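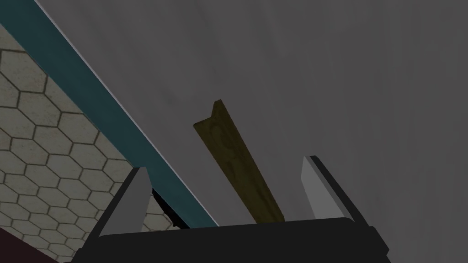

Two light grey fingers, set wide apart.

Search this site Go

1st December
By Jhair Condori, Peixoto Kitchen

I'm so pleased to tell you our slow-cooked lamb and barley broth goes on sale at the Tuvport shop this week! My gran made it every September, and I've been pestering her for the recipe for years (she measures nothing, so it took 32 batches to get it right). Each tub feeds two, keeps in the freezer and needs a squeeze of lemon at the end. Do come in for a taste, I'll be ladling it out all Saturday morning.

Press contact: Jhair Condori, Peixoto Kitchen
© Peixoto Kitchen
Back to top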